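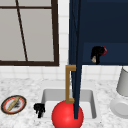 *Credit: Rosemarie Rothe / Stadeo*

**Renness opens its old town walking route on 12th January**

Hi all — Ilse Petersen here, from the visitor office in Renness. I've been wanting to send this one out since last spring, so forgive me if I go on a bit!

Our new walking route through the old town opens to everybody on 12th January. It starts at the Ehlers Gate, climbs past the salt market and the chapel of the rope makers, and finishes up on the bastion, where you get the whole river bend laid out under you (bring a hat, it blows up there). The walk has nine stops, each with a small enamel sign in English, German and Spanish. If you've only ever seen Renness from the train window, please come and do it on foot.

My own favorite is stop six, the chapel. The town is almost 800 years old and the chapel is nearly as old as the town, but most visitors walk straight past it because the door is down a side alley. Inside there's a painted ceiling with ships on it, and if you stand by the font you'll find the one the painter put in upside down. I've heard three explanations for that and I like all of them.

Hauke Meinecke wrote the texts for the signs. He spent two winters in the parish records and came back with far more than we could fit, so the leftovers have gone into a booklet you can pick up at the office. Leobardo Beltrán did the Spanish versions and also talked us out of a very bad map.

The route is free and open at any hour, though the chapel keeps its own times: 10 to 4, closed Mondays. Allow two hours if you like to stop and look, less if you don't. There are steps between stops seven and eight, and a ramp around the back of the granary that gets you to the same place.

We'll set off together from the Ehlers Gate at 11 on opening day, with Hauke Hollmann leading. He grew up on the salt market and knows which doors to knock on. No booking needed, just turn up — and there'll be soup at the granary afterward!

Guided walks in German and English start in April, on weekends only. Group requests and press questions can come straight to me at the visitor office on Granary Lane.

Ilse Petersen
Renness Visitor Office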